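Furkbridge Workshop Guidance
Household and Workshop Tips: Software for Two-Arm Tabletop Work

The following tips are issued to members who use the shared benches at Furkbridge for sorting, clearing and tidying tasks. They concern the software side of the work: how arms are told where things are, how movements are planned, and how settings are kept in order. Mechanical care is covered on a separate page.

Before starting

Load the bench profile before switching on the arms. The profile holds the table height, the reach limits and the position of each arm base. A profile saved for another bench will load without complaint and will place every object a little to one side of where it lies.

Run the arms to their home positions at low speed. If either arm stops short, clear the fault in the log viewer and repeat the homing step. Members should not edit the joint limits to make a fault go away.

Allow 14 minutes after start-up before calibrating the camera. Calibrations made earlier tend to drift during the first session and have to be repeated.

Setting out objects

Objects should be placed well apart for a first run. The object finder separates items by colour and outline, and touching items are often returned as one. Once a task runs cleanly, the spacing may be reduced a little at a time.

Strong colours are found more readily than greys on a dark table. Where a grey container must be used, its rim should be marked by hand in the labelling window and the mark saved with the task. Play food is well suited to early trials, being light and easy to tell apart.

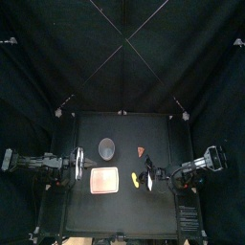
Which arm should pick up an object that both can reach?

The arm whose base is nearer to the object, unless the task file names the other. This is the default rule in the Brundier planner. It keeps the forearms from crossing over the middle of the table, and it can be changed for a single object by adding a line under "preferred arm".

Planning movements

Draw the keep-out zones first and the paths afterwards. A zone should be set around each arm base, and another along the rear edge of the table wherever a curtain hangs behind it. Fabric does not always appear in the depth map, and the planner will treat the space as free.

Set the lift height by the tallest container on the table. For flat items going into a tray, a separate and lower release height is advised. Light objects dropped from the full lift height bounce and come to rest outside the target area.

Shared space should be reserved by one arm at a time. The planner offers a "cooperative" mode in which both arms may enter together, but Przemysław Duda has asked that it remain off until a member has completed 3 supervised sessions.

Preview every new path in the simulator at full speed and on the bench at quarter speed. Gripper force is not simulated. It should be raised from the lowest setting until the object is held, and the value written into the task file.

Keeping the software in order

Save each task under a name that says what is moved and where to. "Test" and "final" are not accepted by the Seklow file store, which currently holds 3,000 task files, many of them impossible to identify.

Updates are applied on Sunday evening. Members with a long job running should post a hold notice on the bench page beforehand, or the job will be stopped at the next safe pause. After an update, the camera calibration should be checked against the printed grid. An error code 38 at this point means that the old calibration has been kept and a new one is required.

Logs are removed at the end of each month. Any log needed for a fault report should be copied to the member's own folder and sent to Čestmír Mikuš with the bench profile attached.

Related pages: Hinrichs gripper settings; Booking a bench; Reporting a fault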